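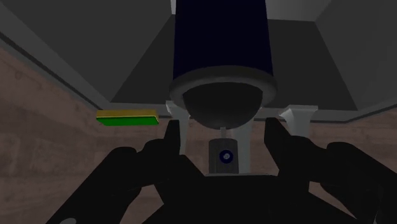 Spent most of the evening on the sink setup again. I rewrote the approach so the wrist comes in from above, and I'm much happier with it – the old version swung out wide and clipped the faucet handle on run 13, which made me yell loud enough to scare the cat! Svitlana Harasym sent over her gripper settings from the Tiwari build, so I pasted those in and slowed the close down to 20 percent.

Still to do: friction on the navy can (I left it at the default, oops), and the bowl needs a proper collision shape before I let anything near it.
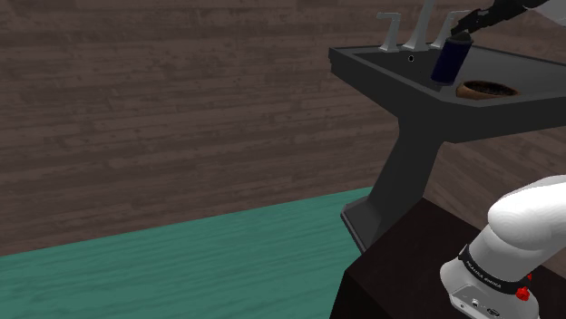 Janbridge, 3 Mar 2020

Grasp on the can from above, next to the right handle. I want to try moving the arm base back a little on the cabinet – Svitlana thinks it's fine where it is, we'll see. Seed for this batch is 129. Real arm at the workshop isn't free until May anyway, so there's time to fiddle.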